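Gitley: notes on the gripper finger comparison, jacket task

Version of February 18, 2019. Maintained by Elspeth Haldane.

This package holds the recordings and the score sheets from our comparison of 2 finger types on one arm. The object is a blue shell jacket, which is placed in the cell on the marble floor. The task is to take hold of the jacket, lift it and put it down again.

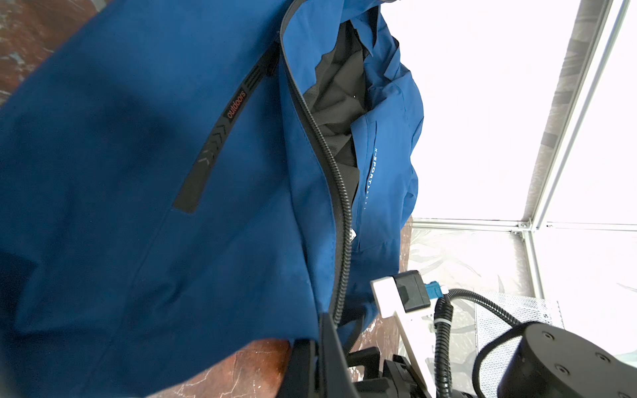
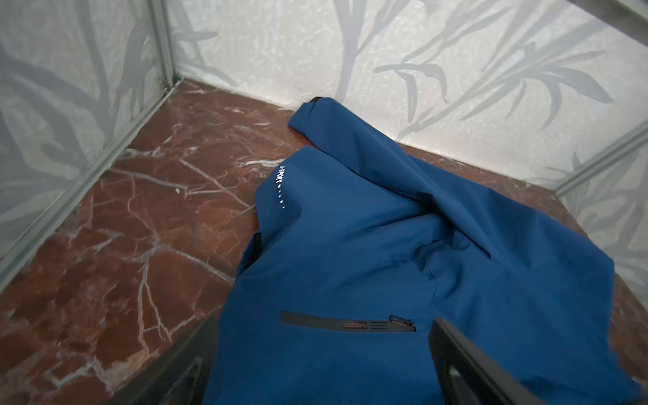 Fingers compared

Prorko: flat finger, stiff, no pad.
Kamolrat: same length, with a soft pad glued on the inside.

The controller settings are the same for both. Only the closing force was changed, and you find it in the file settings.txt of each run.

Contents

runs/ has one folder for each run, 24 in total
scores.csv has one line for each run
settings.txt is inside each run folder
notes/ has my remarks by hand, typed later

How a run is scored

A run gets 2 points when the jacket leaves the floor and stays in the fingers until the arm stops. It gets one point when it slips during the lift. If the fingers close on nothing, the score is zero. I did not give half points.

Known problems

In the first 14 runs the clock of the wrist camera is behind the clock of the arm. Please use the column t_fixed and not t_raw. The delay is not constant, so a simple shift will not repair it.

The Orasik driver sometimes reports the gripper as closed when it is still moving. We keep these values as they came.

The start position of the jacket was not measured. If you need it, you must estimate it from the first picture of each run.

Next version

A third finger is planned for July. The folder names will stay the same, so your scripts should continue to work. Please send corrections to Elspeth with the run number in the subject.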